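Drenton open day recordings: notes and data card

Maintained by Rodrigo Carrilho. Last edited Mar 2, 2021.

What this is

A small set of recordings and notes from the open day at Dravel's workshop in Drenton. Dravel was showing its tabletop manipulation setup to possible customers, and visitors were allowed to leave with the logs if they asked. I asked. The folder holds 14 recorded runs, the operator's run sheet, and my own notes, which disagree with the run sheet in a few places.

I went on behalf of Figueiredo, where we were thinking of buying a system like this for packing kitchen goods. I went in doubtful and came home a little less doubtful about the hardware and more doubtful about the numbers. Read the rest with that in mind.

What was promised

The invitation said the arm would "tidy a kitchen workspace without supervision." On the day this meant picking small items off a mat and putting them into a pot, then putting the lid on. An operator stood next to the stop button the whole time. I have no complaint about the operator, who was careful and answered questions, but I would call that supervision.

The slide in the lobby gave a success rate of 100 percent. I asked over how many attempts and was told it depended on what you counted as an attempt. The run sheet has a column for "reset," and a run marked that way drops out of the total. In my notes a reset usually came right after a missed grasp. I have kept those runs in and given them their own label so you can decide for yourself.

The task

Foam cubes, yellow and white, go into an open steel pot. A rubber duck sits on the mat as a distractor and is supposed to be left alone. The lid goes on last.

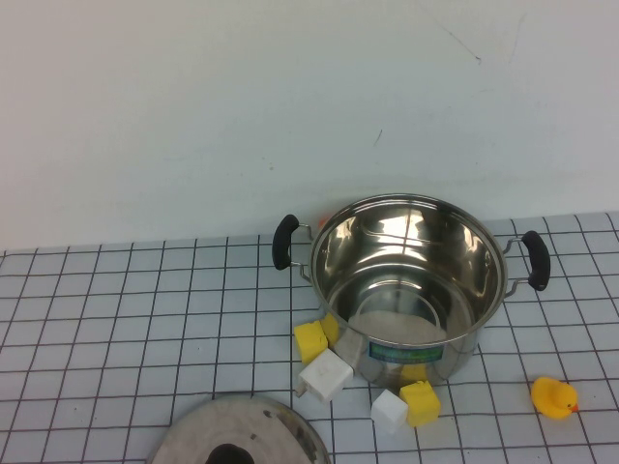

3 min read

The layout has the cubes bunched up at the front left of the pot, one of the yellow ones pushed right against its side, and the duck well off to the right. I think the cubes are the harder part of this and the duck is the easier one. A distractor that far from the targets is not much of a distractor. I asked whether we could put it in with the cubes and was told the schedule was tight.

The pot is a better test. The inside is polished and throws back streaks of light and bits of the grid, which is the sort of thing that upsets depth sensing. Dravel deserves some credit for using it when a dull plastic bowl would have made their afternoon easier. Whether the arm copes with shiny steel in general or with this one pot, I can't tell from what we were given.

Files

runs/ has one folder per run, with camera frames and joint logs
sheet.csv is the operator's run sheet, typed up without corrections
notes.txt is mine, with times taken from the wall clock
labels.csv merges the two, with a column saying which source won

The longest run has 579 logged steps. Short ones are mostly the resets.

Labels

done: all cubes in the pot, lid on, duck not touched
partial: at least one cube in the pot
reset: stopped and set up again by hand
unclear: the run sheet and my notes differ and the frames don't settle it

There are 5 runs marked unclear. I went back over them in the hotel and again at home and did not change my mind on any. Dravel's sheet has them all as successes.

Known problems

The wall clock and the joint logs drift apart over the day. I lined them up by hand and would not trust the match to better than a second or two.

Lighting was even and stayed that way. Nothing in here tells you how the system does near a window.

Gripper force was not logged. I asked twice.

Suggested use

Fine for checking that your loader works, or for arguing over what counts as a success. Too small to train on. Please don't quote a success rate from it, mine or theirs.

Follow-up

Dravel has offered a second visit in May at the Cemstead site, this time with objects we bring ourselves. I have said yes on the condition that resets are counted as failures and that we place the objects. If that goes ahead the recordings will get their own folder, and labels.csv will stay as it is.

Corrections go to Rodrigo. If you were there and remember run 5 differently, please write.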